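# Why Do Kitchen Doors Sag? My Term Project on Hinges, Screws and Tired Particleboard

By Danica Omerović

I picked this topic in March, when I still thought it would be easy.
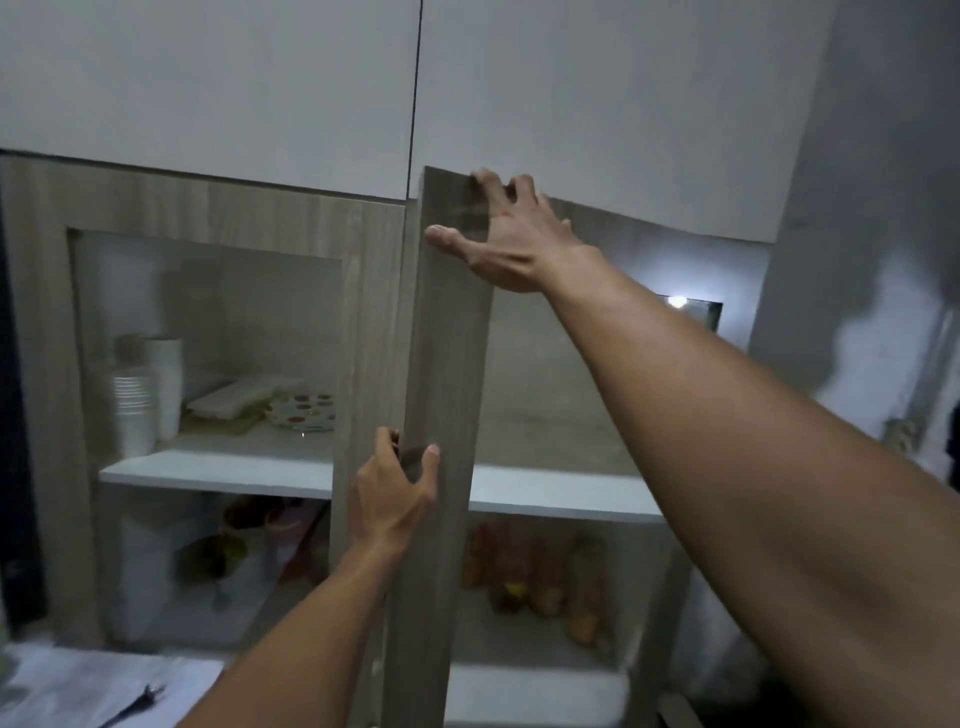 My landlady has three apartments in the same building and every one of them has at least one kitchen door that rubs against its neighbor. She'd been tightening the same screws for years. I told her I'd look into it for my materials class, and she laughed, which I took as permission.

## What I wanted to find out

My question was pretty simple: when a tall cabinet door starts to droop, is it the hinge that gives up, or the board the hinge is screwed into? Everybody I asked had an opinion. My uncle blames cheap hinges. The guy at the Enberg hardware counter blames people who hang wet towels on doors (he was very firm about this). My lab partner Gallum said it was obviously the screws and could we please do something with concrete instead.

## Setup

We built a little test stand out of a bench vise and some shelving offcuts. I cut 10 sample blocks from the same sheet of particleboard and put one hinge cup and two screws in each. Five of them got the standard short screws that come in the bag. The other five got the same screws, but I drilled the holes first and put a dab of wood glue in before driving them.

Then we hung a weight on an arm and opened and closed it. By hand. A lot. The plan was 200 cycles per block, then stop and measure how far the end of the arm had dropped with a dial gauge. I wanted a motor for this and Professor Essien said no, there wasn't one free, and that boredom was part of an engineering education.

One block got 318 cycles by accident - Gallum and I were both counting and both thought the other one was keeping the tally. I kept it in the notebook but left it out of the comparison.

## What happened

The hinges were fine. I took every one apart afterward and looked at the pins with a hand lens, and I couldn't find any wear I'd want to write home about. The board was another story! In the plain samples, the holes had gone soft and slightly oval, and you could wiggle the screw with a fingertip. There was a bit of brown dust under the hinge plate in four out of five.

The glued samples held up a lot better. Only one of them loosened at all, and when I split it open I could see I'd drilled too deep, so the glue had mostly run to the bottom of the hole and stayed there. My fault, not the method's.

I also tried one repair on a worn block: toothpicks and glue packed in the old hole, left overnight, trimmed flush, screw back in. It took another 80 cycles with no movement I could measure, and then it was Wednesday and the room closed.

## Stuff I'd do differently

The weight was a water jug, and I'm pretty sure the handle swung around a bit on every stroke. So the load wasn't as steady as I'd like. I also only tested one kind of board from one store. Plywood would probably behave very differently, and so would a board that has spent ten years next to a stove. I asked my landlady if I could have a door from one of her kitchens for the second round and she said I could have it when I'd moved out.

The other thing is humidity. I didn't measure it at all, and the basement lab is damp in spring. Maybe the towel guy has a point. I'd want two sets of blocks next time, one kept dry and one in a closed box with a wet sponge, before I argue with him again.

## Thanks

Thanks to Gallum for the counting (mostly), to Professor Essien for the vise, and to Etetti Lumber for a bag of offcuts they wouldn't let me pay for. My raw numbers are in the lab notebook on the second shelf, the green one with the coffee ring.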